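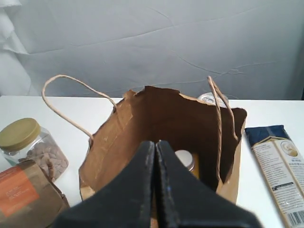

Barex 台式热封机到手后用了将近一个夏天，封过的东西以咖啡豆、烘焙粉料和干果为主，外包装大多是牛皮纸，里面再衬一层可热封的膜。选这台机器之前，我在卷口夹、铁丝条和手持式封口器之间反复过几轮，问题都集中在袋口。牛皮纸袋立在白色台面上，袋口敞着，边缘撕得参差不齐，后侧那一面尤其明显，这样的口子卷两折再夹，受力总落在最高的那几处纸尖上，夹子两端压不实。因此本文不讨论纸袋本身，只讨论内衬膜的封合，以及这台机器在家庭和小作坊用量下的表现。

一、规格与到货状态

机身为冷轧钢板折弯，表面喷粉，颜色偏灰。标称功率 600 W，有效封口长度 254 mm，加热方式为脉冲式，单侧发热丝，上压条为硅橡胶。随机附件有备用发热丝 2 根、耐热布一卷、内六角扳手一把、中文和英文说明书各一份。电源线从机身后方引出，长度够用，但出线口没有应力消除护套，长期搬动的话建议自己加一个。

机器由 Saithong 供货，外箱内有成型纸托，没有使用泡沫。到货时上压条左端略低，封出来的第一条口左侧过热、右侧发虚。松开两颗调平螺钉，用塞尺对过之后恢复正常。说明书里写了调平步骤，图示过小，螺钉的旋向也没有标，第一次操作需要试。

二、测试条件

室温 26 ℃ 上下，没有空调直吹。测试用的内衬膜有三种：单层聚乙烯、聚乙烯与尼龙共挤、带铝箔的三层复合膜。每种膜都做空袋、装颗粒物、装粉状物三种状态。粉状物以高筋面粉为准，袋口内侧有意留少量粉尘，模拟灌装后没有擦净的情况。

剥离力没有用拉力机测，用的是弹簧秤加自制夹具，读数只作同批次之间的比较，不宜与其他文章里的数据对照。密封性采用水下挤压法，观察有无连续气泡。

三、封合质量

单层聚乙烯最容易，时间旋钮在 2 档就能得到均匀、透明的封口，宽度一致，边缘没有拉丝。再往上加，膜会在发热丝两侧变薄，封口本身没有断，但从侧边一撕就开，属于过热。说明书推荐的档位比我实测合适的档位偏高，按说明书设置的读者应当先用废料试一条。

尼龙共挤膜需要更长的加热时间，冷却时间也要相应加长。脉冲式机器的好处在这里体现得比较清楚：断电以后压条仍保持压力，膜在受压状态下降温，封口平整。提前抬起手柄，封口会起皱，皱处在水下挤压时偶有断续气泡。机器设有冷却指示灯，灯灭再抬即可，只是指示灯装在机身右侧，左手操作的人要侧身才看得见。

铝箔复合膜是这台机器的短板。单侧加热，热量要穿过两层复合膜才能到达另一侧的热封层，平口袋勉强可以，带风琴褶的侧边封袋就不行了。褶子处由两层变成四层，过渡的位置会留下一个细小的通道，肉眼不易看出，放进水里立刻冒泡。翻面再封一次可以改善，不能保证全部封死。以铝箔侧封袋为主的用户应当直接看双侧加热的机型。

粉尘的影响比预期大。袋口留有面粉时，聚乙烯膜的封口看起来正常，弹簧秤读数却明显低于干净样品，而且剥离面上能看到白色颗粒。用干布擦拭一遍后读数恢复。用湿布擦反而不好，水分受热形成气泡，封口发白。灌装粉料时建议用一个纸卷成的漏斗伸到袋口以下，倒完再抽出，比事后擦拭省事。

四、与纸袋配合使用

内衬膜一般比纸袋高出一截，封口时只封膜，不要把纸一起压进去。牛皮纸夹在压条下面不会和膜结合，只会吸热，结果是封口宽窄不一，耐热布上还会留下焦黄色的印子。纸口不齐的袋子，我的做法是先把纸往下翻折，让膜完全露出来，封好后再把纸翻回去，卷口贴标。纸口如果本来就撕坏了，用钢尺压住裁掉一条，后面的卷边会平很多。

机身高度对立式袋不太友好。封口线距台面偏低，装满的袋子只能放倒，颗粒物会向袋口滑，挤占封合区。后来我把机器垫高，下面放了一块橱柜门板的边角料，装满的袋子可以半立着靠在机身前面，问题基本解决。Ulix 有一款配套的托架，可以调高度，价格接近机器的一半，没有购买。

五、耐用性与维护

机器自带机械计数器，到写稿时读数为 2,403 次。其间更换过一次耐热布，发热丝仍是原装的那根。耐热布的磨损从两端开始，先发黄，再出现细小裂纹，裂纹处封出来的口会有对应的凹痕。更换时拔掉电源，等压条凉透，拆下两侧压片，旧布背面的残胶用酒精擦净，新布要拉直，不能有鼓包。整个过程用不到一刻钟。

硅橡胶条中段略有下陷，目前没有影响封合。它可以抽出来翻面使用，这一点说明书没有写，是 Orathai Boonchu 在 Brinville 经销处的答疑栏里提到的，照做可行。抽的时候从右端开始，左端有一个限位的小凸起，硬拉会撕裂胶条。

微动开关是另一处需要留意的地方。手柄压到底时应当听到一声清脆的咔嗒，如果声音变闷，通常是开关支架松动，表现为偶尔不加热。拧紧支架螺钉之后再没有出现过。

六、噪声、气味与温升

脉冲加热本身几乎无声，变压器在通电瞬间有一声低频嗡鸣，隔着房门听不到。头几次使用时耐热布有轻微气味，封过几十条之后消失。连续作业时机壳顶部会发热，手可以放上去，但不舒服。连续封口到后段，同一档位的实际温度会偏高，聚乙烯膜的表现是封口边缘开始发亮，这时调低半档，或者停下来等几分钟。机器没有热补偿功能，这个价位上也很少有。

七、优点与不足

值得肯定的部分：
封口宽度一致，聚乙烯和尼龙共挤膜效果稳定。
易损件容易更换，规格通用，不必向原厂订购。
钢制机身重，操作时不会在台面上滑动。

不足的部分：
出厂调平不到位，收货后需要自行校正。
铝箔侧封袋不能可靠封合。
冷却指示灯位置不合理。
说明书推荐档位偏高，图示过小。
电源线出口缺少护套。

八、适用范围

如果每周封几十袋干货，膜材以聚乙烯为主，Barex 这一款够用，维护成本也低。袋宽超过封口长度的不要考虑，分两段封的接缝处很难对齐，我试过几条，接缝都漏气。封液体或者含油量高的食品没有测试，不作评价。

补充一条关于电源的说明：不要与电热水壶等大功率电器共用一个接线板。我这边共用时出现过加热不足，同一档位封出来的聚乙烯口一撕就开，单独接墙面插座以后恢复正常。

8月10日，星期五更新：更换了第二块耐热布，换下的那块两端裂纹与第一块位置相同，推测与压条两端压力略高有关。重新调平后继续使用，档位设置未作改动。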